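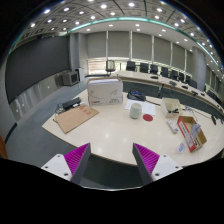
Clearing the big table: talk notes
Prudcombe office, lunchtime session, September 19, 2024
22 minutes of talking, then we all go and do it

Opening

Hello, and thank you for giving up a lunch for a talk on tidying a table! I have wanted to give this one for ages. (Wait for people to sit. Sandwiches are at the back.)

Ask the room: who has walked into a meeting this month and started by pushing somebody else's stuff to one side? Let hands go up. Mine goes up too.

I love that conference table. It's big, it's pale, it has that nice curved edge so nobody gets a corner in the hip. And look what lives on it. A mug. Papers behind the mug. A black bag or pouch on the papers, a cable running out of it, a plastic bin, open boxes, a sheet of flat cardboard. Every one of those has a perfectly good home somewhere, and finding the homes is the fun part.

How stuff lands there

Tell the Valtdale story here. We had a table there that seated 30 and by November we could use one end of it. It all came in with somebody who meant to come back after the next call. Pause, let them laugh, they know.

My favorite thing about tables is that they are so easy to fix compared with closets. You can see everything already. You don't have to dig.

Part one: the cardboard

Start with cardboard, always. It's the biggest thing and it takes the least thinking.

Two open boxes, the white carton at the back left and the one with the red-orange side. Look inside before you do anything. If it's got things in it, like the white one, it needs a shelf and a label you can read from the door. If it's empty, fold it right there, while you're standing up.

Flat cardboard goes straight out to the recycling cage. Check that it isn't an envelope with something in it! I threw away a signed lease once (short version only, I always go on too long with this).

Part two: the cables

Hold up the Restari bag. This is the zip bag we use for cables, it cost me next to nothing and I am ridiculously fond of it.

See the tangle at the left end of the long black device? Do that one sitting down, with a coffee. Start from the loose ends and work back. Don't pull. Once they're apart, each cable gets a loop, a tie and a tag saying what it plugs into. At Rusu we tagged 130 cables in one afternoon and people were still thanking us weeks later.

Demo: coil one cable over-under. Do it slowly, then do it again facing the other way so the left side of the room can see.

Part three: the bin

I'm a big fan of a see-through bin, and the one on our table is nearly that, a sort of cloudy cream. Small black things go in and they can stay in, as long as they're the same kind of small black thing. One kind per bin. If you have to tip it out to find something, split it into two.

Part four: paper and mugs

Papers: pick up the whole stack, take it to a chair, sort it in your lap. Keep, file, shred. I've timed it and a stack of 300 sheets goes faster than you'd think.

The mug. We have a lovely dark-red coaster and the mug is sitting right next to it! So close! Mug to the kitchen, coaster stays.

(If we're running late, skip to the split below.)

Splitting up

Window side takes boxes and cardboard. Door side takes cables, ties are in the Restari bag. Front row gets paper. Anything without an owner goes on the cart in the hall with a sticky note and the date.

Questions while we walk over. Bring your sandwich, but please don't put it on the table.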